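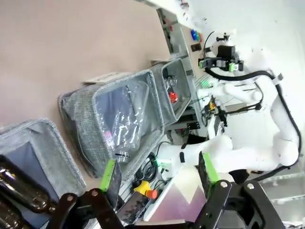 # Sorting at the Point of Use: Bins, Labels, and Daily Habits

Speaker notes – Tollcombe workplace services session, April

Total speaking time: 25 minutes, plus questions. Slide numbers are in parentheses. Please keep the handout back until slide 9.

## Opening (slides 1–2)

Good morning, and thank you for coming. This session is about the sorting of used bottles and containers in shared workrooms. It applies to all staff at the Tollcombe and Zastar sites, and to visitors who use a bench for more than a day.

The Tollcombe site has 79 shared worktables. Until last year, most of them had a single wastebasket at the end of the row. Glass, plastic, and general trash went into it together, and the evening crew was asked to separate them. That arrangement has ended. Sorting now takes place at the table, by the person who finishes the drink.

*(Pause. Ask who has a sorting bin within reach of their usual seat.)*

## What goes where (slides 3–5)

The opening slide stays up on the side screen during this section. It shows gray fabric bins on a beige tabletop. There is a brown glass bottle in one and a crumpled clear plastic bottle in another. Fabric bins are acceptable for dry items. They are light, they fold flat for storage, and they make little noise when glass is set down in them.

Points to make:

- Glass bottles are placed in the bin by hand. They are not dropped or thrown.
- Plastic bottles are emptied and crushed before they go in. A crushed bottle takes up far less room, and the bin needs emptying less often.
- Caps are removed. Small caps are collected separately when the site has a cap bin. Otherwise they go in general trash.
- Clear glass and brown glass may share a bin at Tollcombe. At Zastar they are kept apart, as the hauler there requests it.
- Paper labels may stay on.

Bottles that have held anything other than a drink or food do not belong in these bins. Staff should follow the posted rules for their own workroom.

*(Expect a question on coffee cups. Lined paper cups are general trash at both sites.)*

## Labels (slide 6)

A loose card beside a bin will move. It slides under something, or it is taken for scrap paper and thrown away. The standard label is therefore attached to the front rim with two clips, and the lettering must be large enough to read from a standing position. Pale gray print was tried in the first batch and withdrawn.

Label templates are in the Trimusau folder on the shared drive. Please do not make local versions. New staff move between rooms often, and they should find the same words in each one.

## Keeping the table clear (slides 7–8)

Bins share the table with the work. Phones, boxes, and small tools tend to gather beside them, and after a week it becomes hard to tell what is in use and what has been left behind. We ask each room to do the following:

1. Set the bins in one line along one side of the table.
2. Keep emergency stop buttons and their housings clear on all sides. Bins, cards, and packaging may not rest against them.
3. Take phones and personal items away at the end of the shift.
4. Flatten empty boxes and carry them to the cardboard point.

Item 2 is a safety rule and will be checked on the regular walk-through. The other items are matters of good housekeeping – but they are expected.

## Collection and figures (slide 9)

*(Distribute the handout now.)*

Bins are emptied at 4 p.m. A room that fills its bins earlier may request a second collection through the service desk.

In the first quarter the Tollcombe site collected 4,000 bottles for recycling. Over the same period, 246 bags were turned back for mixed contents. The most common fault was liquid left in plastic bottles, followed by food wrappers. Both can be corrected at the table.

## Next steps (slide 10)

The Sepúlveda building will receive its bins in June, under the same rules and with the same labels. Room leads there should send the service desk a simple plan of each table, showing where the bins will stand and where the power outlets are.

Replacement liners are ordered through the usual supply form. Liners should be dark in color and washable. A torn or stained bin is to be exchanged at the stockroom, and the old one handed in at the same time.

*(Take questions. Leave slide 5 on the main screen while people are leaving.)*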